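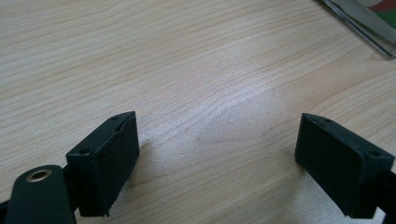
Finger pads of a hand-held gripper over one of our test tables

About Cerilgate

Cerilgate is an independent test shop for grippers, small robot arms, cameras and controllers. We work out of a single-story building in Prunham. Companies send us hardware they are thinking of buying, or hardware they are thinking of selling, and we run it side by side with whatever else is out there and write up what we find.

Celeste Louro started the business after years of choosing grippers for packaging lines from catalog numbers alone. Rated grip force told her very little about how a pad would behave on a thin carton or a flat strip of metal. She began running her own trials in the evenings, and other plants started asking for the results.

There are 9 of us now. Most came from maintenance or machine building, and two came straight from the technical college.

What we test

Grippers are the largest part of the work, both hand-held and arm-mounted. A standard gripper comparison is 3000 cycles per pad type, on a fixed set of 39 objects. The set includes things that are easy to hold and things that are not, such as coins, wet sponges and paperback books. We log missed grips, slips, pad wear and any screws that have backed out.

Camera trials are shorter. We look at glare, focus at close range, and how much of the fingers gets into the view. Bare wood, white laminate and brushed steel all give different results, so we repeat each trial on all three.

Controllers are tested on our own two rigs, Calado and Ato. Calado is the larger one and takes a full arm. Ato is a bench rig for single-axis work, and it is usually free on short notice.

How a job runs

You send the hardware and tell us what it has to pick up. We agree on a test list with you before anything is switched on. Most comparisons take roughly 2000 minutes of rig time, plus the write-up. You get the raw logs along with the report – spreadsheets, video and our bench notes.

We don't sell hardware and we don't take commission from anyone who does. If a maker pays for a test, the report says so on the first page.

Visits

Customers are welcome to watch their own tests. Monday mornings are kept for setup and calibration, so please plan on the afternoon or later in the week. Parking is behind the building, and deliveries go to the side door.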